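Ullstead students teach robot arm to sort household items

A student robotics club at Ullstead College is training a robot arm to pick up everyday items and put them on a plate, ahead of a regional contest in November.

The 4 members of the team, entered under the name Fendix, meet after lessons in the engineering block. They have logged 63 practice sessions since spring - most of them spent on getting the gripper to close in the right place.

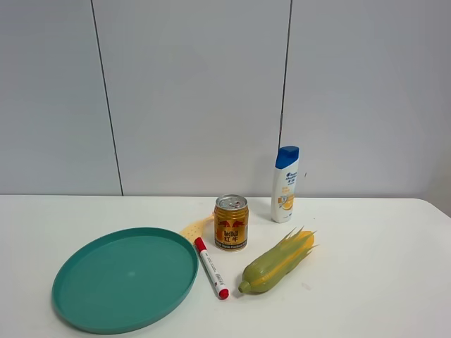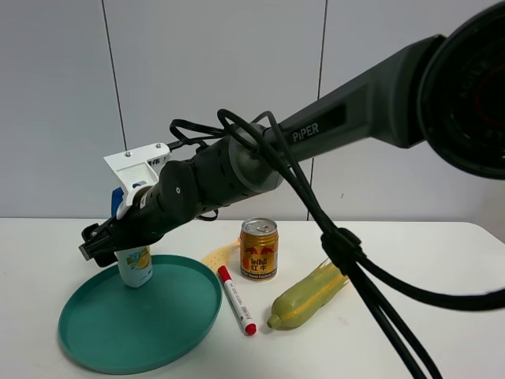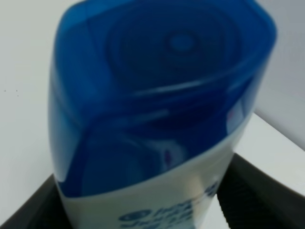
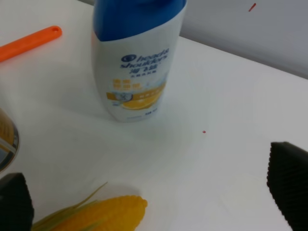 Items used by the club include a shampoo bottle, a drinks can and a toy corn cob. The second picture shows the arm holding a small bottle over the teal tray; the last two are views from the gripper.

Team captain Jiang said smooth, upright shapes had been the easiest to start with. "The corn is awkward because the leaves stick out," Jiang said. "We changed our approach to it several times over the summer."

Petrică Ardeleanu, who teaches engineering at the college, said the students write their own code and keep their own records. "They argue over every failed attempt, and then they go and try it again," he said.

The contest will be held at Trorketwood, where teams will be given items they have not practised with. The club is open to all Ullstead students, and new members can sign up at the engineering office.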